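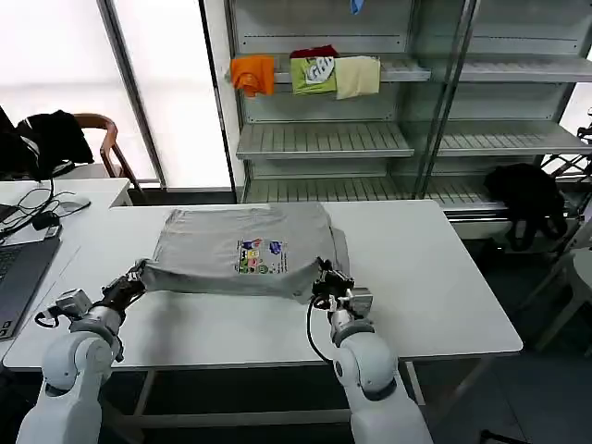 Cuaderno de taller, proyecto Plultton
Entrada del 2020-09-14

Sigo sin creerme lo del doblado. Lo apunto al principio para que luego no me digan que cambié de opinión según iba el día.

Preparación: camiseta gris con el dibujo de colores, los dos brazos en el banco de siempre, portátil en la mesa de al lado. Mano en cada brazo, módulo sensor en cada muñeca. Cargada la rutina de Drostus sin tocar nada, con los parámetros que venían. Quería ver qué hace de fábrica antes de meterle mano, porque en Skuvelberg la enseñaron funcionando y desde entonces en el taller se habla de ella como si fuera cosa hecha. En Skuvelberg usaban una tela más gruesa y la colocaba una persona. Eso no sale en el vídeo que circula.

Serie de la mañana: 12 intentos, todos con la misma camiseta y la misma posición de partida, o lo más parecida que consigo a mano. Doy por buenos 4. Y «bueno» quiere decir que el borde delantero llega atrás sin que se deshaga el pliegue lateral de la manga, que es un criterio bastante generoso. Si pidiera que quedara presentable, la cifra bajaría.

Lo que falla, por lo que he podido ver:

- El agarre del borde. Los dedos cierran bien sobre una capa, pero aquí hay varias, y unas veces pillan todas y otras solo la de arriba. Con solo la de arriba, el resto se queda en la mesa y el brazo sigue tan contento.
- La mano izquierda tira hacia fuera al cerrar. Poco, pero se nota en la tela, que se estira en una banda hacia ese lado. La derecha no lo hace, o lo hace menos. Sospecho del cero de la muñeca izquierda. Lo calibramos en marzo y desde entonces la hemos desmontado por lo menos una vez que yo sepa.
- Las arrugas entre las dos manos. La rutina supone tela plana. No es una suposición seria tratándose de ropa.

Sobre los cables: el del lado derecho baja por dentro del brazo y no me ha dado guerra. El izquierdo hace un bucle que no me gusta nada. Hoy no se ha enganchado, pero he estado todo el rato con la mano cerca de la parada. Hay que ponerle una sujeción de verdad, de las que se atornillan. Bridas no, que ya sabemos cómo acaba eso.

Tarde. Bajo la velocidad de cierre a la mitad y repito. Mejora algo la izquierda, o me lo parece. No he hecho suficientes repeticiones para afirmarlo y no pienso escribir «mejora» en la hoja del proyecto por una impresión. Lo que sí cambia es el tiempo de ciclo, que se va a un punto en el que cualquiera de nosotros dobla la camiseta a mano, la guarda y se hace un café.

He mirado también el registro. En la línea 1119 aparece un aviso de par en la muñeca izquierda justo al cerrar, y el programa lo deja pasar sin más. Me parece mal. Si el brazo nota que está tirando de algo, lo mínimo sería parar y preguntar. En la documentación de Drostus el aviso figura como «informativo». Informa a quien se lea el registro entero, o sea, a mí esta tarde.

El detector de esquinas, el que llamamos Eze, merece párrafo aparte. Con esta camiseta va razonablemente bien en el borde de delante. En cambio, el dibujo le confunde: los bloques de colores tienen esquinas muy nítidas y las propone como si fueran de la prenda. He tenido que descartar candidatos a mano en varios intentos. Con una camiseta lisa el problema desaparece, claro, y por eso quiero dejar escrito que no vamos a pasar a camisetas lisas para que salgan mejor los números. La naranja se puede usar para comparar. La verde también lleva estampado, así que sirve para comprobar si es cosa de los colores o de los dibujos en general. La color crema la dejaría para el final: sobre una mesa blanca no espero gran cosa del detector, y prefiero saberlo cuando lo demás esté claro.

Otra duda, más de fondo. Estamos partiendo de una camiseta que ya viene medio doblada, con la manga metida por debajo. O sea, que la parte difícil la hago yo. El brazo da el último pliegue. Entiendo que se empieza por algún sitio, pero entonces en el tablón no debería poner «dobla camisetas».

Alguien ha dejado escrito a lápiz en la página anterior que para 2025 esto estará en todas las casas. Yo lo dejo sin borrar y que cada cual lo lea cuando llegue el momento.

Pendiente:

- Recalibrar la muñeca izquierda y apuntar la fecha, que la otra vez no se apuntó el día.
- Sujeción atornillada para el cable izquierdo.
- Que el aviso de par detenga el ciclo. Si Drostus no deja configurarlo, se hace por fuera.
- Repetir la serie completa con la velocidad baja, con el mismo criterio de «bueno» que esta mañana.
- Recoger los cables de la mesa del portátil. No encuentro cuál es el del alimentador sin ir tirando de uno en uno.

Dejo los brazos en posición de reposo y la corriente cortada. La camiseta gris se queda en la mesa, doblada por mí.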